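Workroom notebook, Clindenholm
October, entry opened 8:40 a.m.

Purpose of entry: review of the tables and seating in the workroom, and a record of the decisions taken on surfaces and on the storage of bags. Colleagues using the room after this date are asked to read the entry through before moving any furniture.

1. Tables

The tables were gone over one at a time, beginning with the large beige one. Its top was wiped with a damp cloth and dried by hand. The finish remains smooth and no repair is needed. The earlier proposal to cover it with a mat is withdrawn. A mat would shift under the forearm, and the last one left a residue that took most of a morning to remove.

The white tables are to be cleaned with the mild soap solution only. The Zasura cleaner in the cupboard is too strong for the white tops and should be kept for the floor. The bottle has been relabeled accordingly.

One white table with black legs was found to rock when leaned upon. The adjustable foot had worked loose and was tightened. It should be checked again at the next review, as the same foot was reported in the spring.

2. Spacing

The passage between the beige table and the white table behind it was measured at 70 cm with the chair pushed in. The room plan asks for 50 cm at the least, so the present arrangement may stand. With the chair drawn out and occupied, the passage is tight, and persons carrying anything bulky should go the other way, along the wall. The chair is to be returned to its place under the table at the end of each session.

The question of moving the white table closer to the wall was considered and set aside. It would gain some width in the passage but would put the seat too close to the radiator for the winter months.

3. Seating

The dark gray upholstered chairs were vacuumed. The fabric is holding up well. A quotation for replacement seat pads was received from Tindex at 525 for the set, and a second for complete new chairs at 919. Neither is recommended at present. Both quotations have been placed in the supplies folder and should be looked at again when the budget for next year is opened.

4. Floor

Swept and then mopped with plain water. The dark floor shows dust very readily near the door, and a longer entrance mat may be worth the expense. Tello carries one of suitable width - the exact length of the doorway recess still has to be measured before an order is placed.

5. Bags and personal items

Bags have been turning up on working surfaces again. The rule as first written said only that bags should be kept "out of the way," and this has been read in several ways. The wording is now as follows:

Bags may be set down on a table while they are being packed or emptied. Straps are to be gathered in so that they do not trail across the part of the table in use. When packing is finished, the bag goes on the hooks by the door or on the lower shelf.

Soft fabric bags should be shaken out and folded before they go on the shelf. A bag put away crumpled takes up twice the room and tends to slide forward onto the floor. The hooks will carry a large bag by its long strap without difficulty, provided that it is empty.

6. Outstanding

Doorway recess to be measured.
Loose foot on white table to be checked again.
New wording of the bag rule to be printed and posted beside the hooks.
Soap solution running low - one further bottle to be requested with the next order.
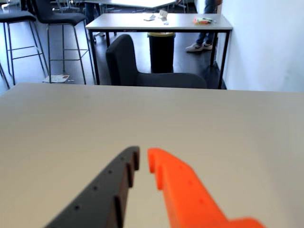
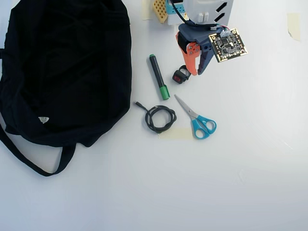 Workroom surfaces, October: first, the beige table, with the gray chair and a white table beyond; second, the black fabric bag and its strap on a white tabletop.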